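November 2022, Waaka bench

Ebony reckons the new finger spacing fixes the dolphin. I doubt it. Plush squashes, and the Grovuleo script treats everything as hard. Left the speed at 60 and changed nothing else. 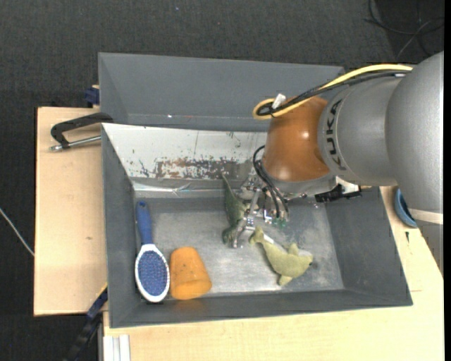
KUKA over the bin, fingertip by the dolphin's tail.

Hairbrush worries me more, lying close to the wall like that. Ruby-Lee wants 1000 picks before we touch the code again. Fine, but 2 clean ones prove nothing. Cable loop at the wrist still needs a proper tie.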